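Washing fleece blankets – warm or cold?

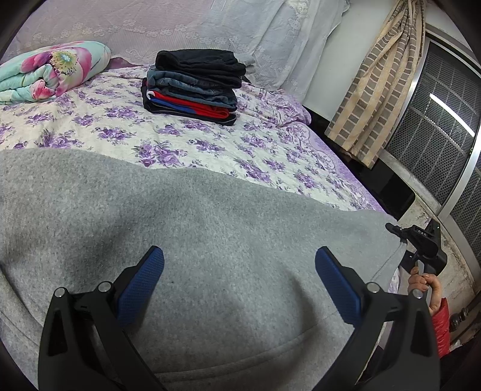

tmarndale_6
Posted March 14, 2020
I run a two-room guest house in Zimham and I'm trying to settle on one way of washing the bedding. Cotton sheets go through at 140 and come out fine. The blankets are another matter. I have them in fleece, like the grey one spread on the bed there, and my older set went rough and bobbly after one winter. I wash warm, normal detergent, softener, low tumble. Is it the heat or the softener?

Gidia
Softener. It coats the fibers and they mat down. Leave it out and use half the detergent.

oldpress30
I disagree with Gidia. I have used softener on fleece for years with no trouble. What ruins it is the dryer. Mine go over a rack in the spare room and they are dry by morning. Also turn the dial down to cold.

Gidia
Cold is fine for a throw on the couch. For guests I would want warm at least. People sleep under these.

tmarndale_6
Warm is what I'd prefer too. I can't do the rack in winter, there's no room once both beds are stripped.

Jacobs Laundry Room
Do you wash them with towels? Cotton lint gets into fleece and won't let go, and the rubbing is what makes the bobbles. We did 27 blankets for a lodge last April, all washed on their own, gentle cycle, warm, lowest dryer heat. None of them pilled. No softener, but I don't think it would have made much difference.

tmarndale_6
Yes, with the bath towels. I've been filling up the machine to save a load.

oldpress30
Well there you go. Still say the dryer doesn't help.

Teresa Henriques
A fabric shaver will take the bobbles off the old set. Go lightly – you can make a hole if you press. It won't bring the softness back, but mine are decent enough for the spare closet.

Jacobs Laundry Room
Clean the lint screen before they go in, too.

tmarndale_6
Thanks all. Separate load, warm, no softener for now. I'll keep the dryer on low and see how they look after 6 washes.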